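Paper Cups on a Pale Table
Gallery from the Lurkness coffee corner, posted 2022-04-01

We finally gave the coffee corner its own page! Amancay Sosa has been asking for one ever since she moved the hot drinks out of the hallway and onto the long light wood table, and now that April is here and the mornings are a bit brighter, it felt like the right time. There is a lot to love about a good paper cup. It stacks, it weighs next to nothing, it fits any hand, and somebody took the trouble to print a pattern on it (more on that in a minute).

We ordered 300 for the spring open house from Antoniuk, the little supply shop down the street, and they came in browns that go beautifully with the table. Amancay says she picked them for the price. I say she picked them for the swirls.

Click through and enjoy, and if you have your own favorites, send them to Aurélien Arnaud, who looks after the gallery pages and loves getting mail.

1. The swirl, up close

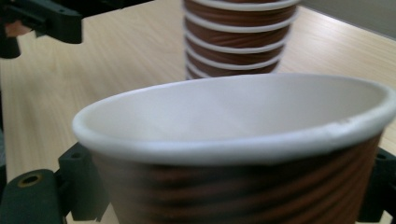 2. The stack

Rich brown with tan and cream stripes running around it on the diagonal, plain white on the inside, and that nice thick rolled rim. I could look at those stripes all day! Even the tiny crease in the rim makes me happy, you only notice it when you get this near. So that was number one, and now for what a whole pile of them does: brown, white, brown, white, all the way up, each rim peeking out from the cup it's nested in.

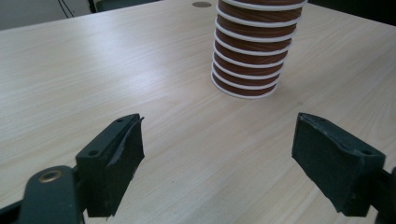
I'm a big fan of a stack that leans a little. The cups flare toward the top, so a tall pile gets wider as it goes, and the pale grain of the table makes the reddish brown look even warmer. Aurélien wanted to straighten it and I begged him to leave it be.

If you're setting up a corner like ours, a few notes from Amancay. Keep the spare sleeves in the cupboard and put out one pile at a time. Five people can be served in the time it takes to find the lids, so put the lids where people can reach them. She also likes the cups at the end where the line starts, with the Plurkura pot next in line and milk after that. Last spring we had it the other way and everyone bumped elbows.

The open house is in the big room again, and the coffee is on from the moment the doors open. Bring a mug from home if you'd rather, there are hooks for three by the sink (first come, first served). The next gallery will be teapots, and Aurélien already has his eye on the blue one with the chipped spout.

More galleries: Spoons and Stirrers / The Sugar Shelf / Trays We Have Known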